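How to log a threat against a rights worker

Do it same day. Write down who, where, exact words used. Don't tidy the langauge. Screenshots go in untouched, originals stay on the phone.
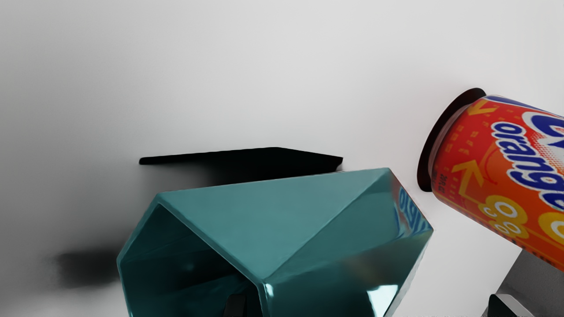

Next, a safe contact. One person, reached off the usual number. Agree on a plain check-in signal, something dull you can move on a shelf. Change it every 10 days. Copy of the log to Amparo Ibarra at Hultach, encrypted, no names in teh subject line.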